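Chun-yin Fu
I have now read all 236 pages of the Bidthorpe coalition agreement so that you can go on living your life. A thread.

First, the background, for those who spent February doing something sensible. The election gave no party a majority on the Bidthorpe assembly. Oakley's people came first, Borkowska's people came second, and both claimed a historic win by suppertime.

Then came seven weeks of talks. At the start, Mervyn Oakley said he would never govern with Bogdan Borkowska. By the third week he would never govern with him "under present conditions." You could hear the furniture being moved.

What changed the conditions was the Transport job. Borkowska wanted it, Oakley had promised it to Po-yen Lui, and so there are now two Transport jobs. One is called Transport. The other is called Mobility and Connections.

Page 31 tries to explain who does what. Roads are Transport. Bridges are Mobility. The road on top of a bridge is "a shared area of responsibility to be settled by protocol." The protocol is in Annex F. Annex F says it will be drawn up later.

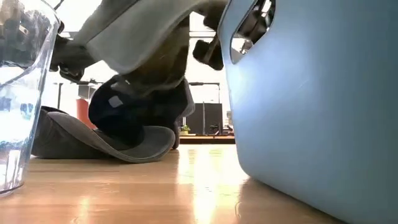 Dark crown, gray brim, little white label.

Back to the document. The word "stability" gets its own chapter. It's four pages long, and the only firm commitment in it is that the partners will not criticize each other on the radio before 9 a.m.

I asked an Oakley staffer whether that covers podcasts. He said he'd get back to me. That was Chapter 2. I'm on Chapter 19 now and my phone is right here.

The Nitisbridge bypass is on page 88, as it is in every coalition agreement since I was in school. This time it will be "advanced." Last time it was "prioritized," and before that it was "accelerated." If you live in Nitisbridge I'd keep leaving the house early.

Taxes: no increase in the property tax. There will be a "household contribution to local resilience." It's collected with the property tax, on the same bill, in the same envelope. Totally different thing, please don't write to me.

The one surprise for me was the section on the Rasus ferry contract. They're publishing the whole thing, fees included, and they've put in a deadline. People have been asking for that for years, mainly Wen-hsiung Leung, from the back bench, to a mostly empty room. Credit where it's due. I had to put the kettle on.

Leung, by the way, is not in the government. He got the policy and somebody else got the office. He told me he was "content," in the voice of a man describing a hotel breakfast.

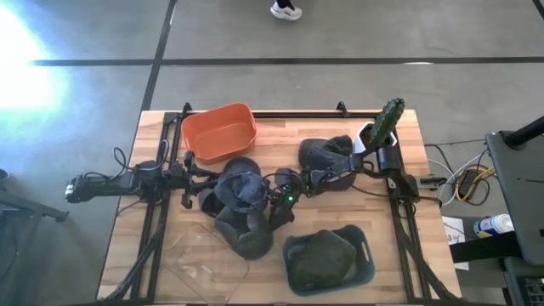 OK, the vote. The agreement needed a simple majority and got it with two to spare. One Borkowska member abstained on principle and then stood in the group photo, second row, beaming.

A few of you are asking if the thing can last. Speaker's office says yes. The bar across from the Speaker's office says until the budget. I've covered this place for a while and the bar has the better record.

The trouble spot is Chapter 14, which is housing. Oakley's side reads "up to" as a ceiling. Borkowska's side reads "up to" as a target. They have both signed it and both gone on TV to explain what it means, one after the other, same studio, same chair.

Also the Tsang report on planning permits is due sometime before the summer break and both parties have agreed in writing to "welcome" it. They haven't read it. It hasn't been finished. They will welcome it anyway, page 140, second paragraph.

Somebody asked what the opposition thinks. The opposition is around a dozen people and three of them are running for leader, so what you get is mostly what they think of each other.

Correction to the Transport post above: Lui's office called. Tunnels are also Mobility. Bidthorpe has no tunnels. Noted all the same.

More when Annex F turns up. If you want the full PDF it's on the assembly site under "Other Documents," then "Other."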